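Simulated wrist camera: move the mount or change the gripper?
Warncombe Robotics Help > Simulation > Grippers and cameras

Kuldeep Katiyar
2023-08-23

I'm comparing two parallel grippers in simulation before we order one, the Reter and the Awasthi. Same arm model, same controller, same wrist camera behind the palm. With the Awasthi I get a clear view between the fingers. With the Reter the palm takes up a lot of the bottom of the picture and I lose small parts once they get close to it.

I've tried moving the camera back 6 mm, which made little difference. Should I be tilting it, or is the Reter just a poor match for a wrist camera? I'd favour keeping one mount for both so the comparison is fair. Controller is a Clullell if that matters.

wombat_cnc

Get the Awasthi. We had the other one and sent it back.

R. from the test bench

The controller has nothing to do with it. Check these before you rule out either gripper.

1. Make sure the camera is parented to the wrist link and not to the palm. The two models have different palm origins, so the same offset can put the camera in two different places.

2. Load the gripper with nothing else in the world, open the fingers and save a picture from the wrist camera. Do it for both models with the same background colour. You want both fingertips in view and open space between them. Mine is below, on dark teal so the grey edges are easy to find.
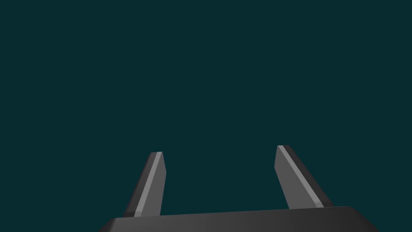
3. Tilt before you move. I went 2 degrees at a time towards the fingertips and stopped when the palm was only a strip along the bottom. Moving straight back mostly makes everything smaller.

4. Run the same set of grasps again with the new mount. I used 228 per gripper, which was enough for me to see a difference. Keep the random seed the same for both.

If you have to use different tilts, write both down and report them with the results. It's still a usable comparison, just of gripper and mount together.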